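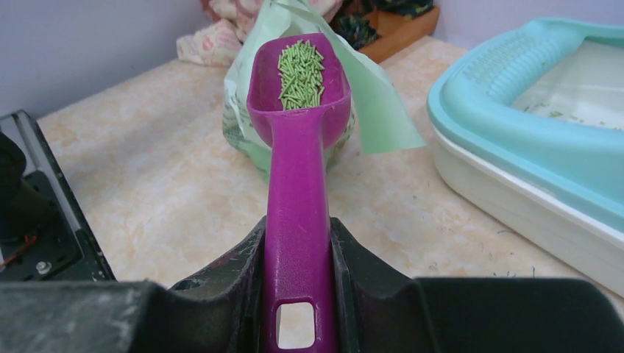

The Wano deep scoop in magenta, with a helping of green pellets in the far end.

Wano deep litter scoop review
Rokeya Navaratnam, 8/11/26

I've had a few messages asking what the pink scoop is (it's been sneaking into my posts for months, apparently) so I thought I'd better give it a proper write-up. Yes, a whole review of a litter scoop. If you live with cats you've probably spent more time holding one of these than holding a decent pen, so bear with me!

It's the Wano deep scoop and I bought it with my own money from Pacheco, the pet shop near the station, after my old one snapped at the neck halfway through a Sunday-best clean of the trays with my mother-in-law due in an hour. Wano call the colour magenta and for once a colour name is spot on. It's properly bright. They did have a grey one as well and I stood there dithering, then thought about how many times I've put a dark scoop down in the utility room and then not been able to find it, and magenta won.

First impressions

The handle is much longer than I'm used to. It starts off narrow and then widens out as it gets up towards the bowl, all in one go, so you don't get that skinny weak bit where the last one broke. There's a slight texture to the handle, nothing knobbly, just enough that it isn't shiny-slippy. I was expecting it to collect dust and it does a bit, but it comes off with a wipe.

Near the end of the handle there's a rectangular hole for hanging it up. Rectangular! Every hook I own is round, so it swings a little and ends up facing the wall or the room depending on its mood. It does stay on the hook though, and my old one with its tiny round hole used to leap off every time the washing machine got going. I've since put up a flat hook and that's much better, if you have one lying about.

Then the bowl, and that's why you'd buy it. It's a deep, long sort of cup with raised sides, so it feels more like the thing you'd get in a pick and mix shop than a normal cat scoop. It holds an awful lot. I'll come back to that because it's mostly good and slightly bad.

What I use it for

I should explain how we do things here, as it'll make a difference to whether you'd get on with it. We have two cats and two trays. Pilchard is elderly, very tidy and disapproves of everything. Mop is eighteen months old and digs like he's been told there's treasure down there. We switched to pellets in March after years of clay, mainly because I was sick of the grey dust on the skirting boards, and we've been on the Gresotero green ones ever since. They're little light-green rods and they smell faintly of something clean and plant-like, which I've got quite fond of.

So the Wano does the filling and topping up. Bag to tray, tray to bag if I've overdone it, and the odd jar when I'm making up a travel pot for the car. I keep a separate, flatter one for the daily dig-out, and I'd say do the same if you've got the space to hang two. It means the Wano stays nice and I don't mind it going into a fresh bag. My neighbour Severino thinks two scoops is the height of luxury, but he has goldfish.

Filling it

This is where it shines. You know how it is when a litter bag is heavy and floppy and you try to pour straight from it? Either nothing comes out or the whole lot does, usually down the back of the tray where you can't reach. I gave up pouring some time ago. These days I fold the top of the bag open, stand it on the table and scoop out of it, and with the long handle I can get a good way down before my knuckles start brushing the plastic.

The raised sides are brilliant for pellets in particular. Rods roll. If you've only ever used clay you won't have come across this, but a shallow scoop full of pellets sheds them off both sides all the way across the room, and you find them later with bare feet. In the Wano they sort of slump towards the far end and stay there. I generally fill it to around half and walk, and I drop hardly any. Filled right up to the top it's a different story, as you'd imagine, particularly if there's a young cat weaving between your ankles.

I got curious and weighed a really generous heaped scoop on the kitchen scales (scales in a freezer bag, don't write in). It came to 502 g. I've no idea if that's impressive but it sounded like a lot to me! For our bigger tray, a Stirnetti with the high back, it takes 3 of those to get the depth that Pilchard considers acceptable. With the old scoop I used to lose track of how many I'd put in, and now I don't have to try very hard.

I've been topping up a little and often, and I used to be a bit heavy-handed when pouring, so I'd have thought a bag ought to last longer now. I wouldn't swear to it. Mop kicks enough out to spoil any sum I try to do.

The slightly bad bit

A heaped scoop on the end of a long handle is quite a weight to hold out in front of you. My wrists aren't wonderful (years of typing, plus one silly fall on the ice) and when I hold it right at the very end, by the hole, I can feel it. The answer is to hold it further up, nearer the wide part, where it's better balanced and you've got more to grip. I worked that out after a week or so. Someone with bigger hands may not notice at all. My friend Alasdair Yule had a go when he was over and swung it about like a badminton racket, and he's not exactly a body builder.

The length is also a nuisance for storage. My plan had been to leave it in the bag, as I always did with the old one, but then the top won't fold down properly and the handle pokes out and catches your cardigan as you walk past. Hence the hook. If you keep your litter in a lidded tub, do measure it before you buy. It doesn't fit in my tub standing up. It goes in corner to corner, just, if I'm firm with it.

And I'd like the front edge to be a touch thinner. When you're getting to the bottom of a bag there's always that last layer tucked into the corners, and the bowl rides over the top of it a bit. I tip the bag for the last scoopful or two. Not a huge hardship.

Keeping it clean

Very easy. Warm water, washing-up liquid, an old brush kept for the purpose. There aren't any fiddly joins where the handle meets the bowl for muck to settle in, and the texture on the handle hasn't gone grimy. I did wonder whether a colour that loud would fade, sitting as it does near the utility room window, but it looks just as startling as the day I bought it. I haven't tried it in the dishwasher and I'm not going to, for reasons I hope are obvious.

What you get in the way of dust will depend on your litter. The Gresotero pellets leave a fine powder at the bottom of the bag and a few specks on the table, and I give the scoop a tap over the bin before hanging it up.

What about clay, or wood?

I can't tell you a great deal. I had the end of a bag of clay in the shed and tried it for the sake of this review, and it scooped up perfectly well, but clay is so much heavier than pellets that I only half filled it and still wanted two hands. I'd get a smaller one for that. Guilan Qin, who's had far more cats than me and reads this blog very patiently, wrote to say she uses hers for chunky wood pellets and also for bird seed (a different one, she was keen to point out!) and she's happy with both.

Which reminds me, I'm half tempted to get a second for the compost bin. The grey one, so there's no mixing them up.

Would I buy it again?

I would, yes. It isn't the cheapest on the rack at Pacheco, where there's a basket of little thin ones by the till, but I've been through enough of those over the years. I've used this one most days since it arrived and there's no bending at the neck or whitening in the plastic, and that's where they always go first in my experience. If it does break I'll come back and add a grumpy note.

I'd recommend it if you use pellets, have more than one tray, or have trouble lifting and pouring a full bag. I'd be more hesitant if you've got one small tray tucked into a cupboard, as you'd have far more scoop than you need and nowhere to put it. And if your wrists are like mine, pick one up in the shop first and imagine it full.

Good: deep bowl, tall sides, long handle, easy to wash, impossible to lose
Less good: heavy when heaped, awkward to store, swings on a round hook
Marks: four out of five from me, and Mop has been asleep on the receipt, so I'm counting that as approval

Anselmo Ortuño asked under my last post whether the Stirnetti tray is worth the money. I've started writing that one up and it'll be next, once I've found out whether you can get a replacement for the clip that Mop chewed.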